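Call for participants: does a snacking diary change what people eat?

Lindley Food Habits Study, second round

You have probably read that writing down what you eat makes you eat less. It gets repeated in magazines, in waiting rooms and by people selling notebooks. We went looking for the evidence and found it thinner than we expected. Most of the trials were short, and many of them only counted the people who stuck with it to the end.

So we are running a plainer test, and we need adults who snack between meals and don't plan to stop. We are not a weight loss program. If you are hoping for one, please don't sign up.

Our first round had 737 people. The results were muddy, partly our own fault – the diary form was too long, and people filled in a whole week from memory in one sitting. The new form fits on one page.

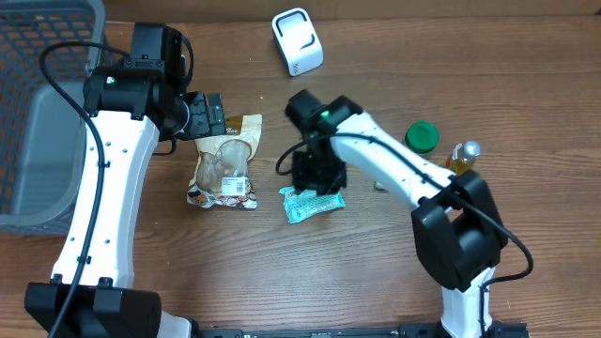

Participants are placed by chance into one of 3 groups. One group keeps a paper diary, one uses the Onuta app, and one does nothing except answer our questions at the start and finish. You can't pick your group. Please don't ask Nasrin to move you, she gets a lot of those emails and the answer is no.

The study starts in April and runs for nine weeks. Expect three visits to our office in the Ghasemi Building, each under an hour, with evening slots until 7:30. We pay for parking and give a grocery card at the last visit. It is a modest card.

You can take part if you are 18 or over, live within driving distance of Lindley, and are not on a diet set by a doctor. People who already keep a food diary are not eligible, however much they like it.

We can't promise you will learn anything about yourself. We will send you the full results, including if they show that none of this makes any difference – my own guess, for what it's worth.

To apply, call the study desk or leave your name at the front office and ask for Nasrin Rostami.

Ilir Radulović
Study lead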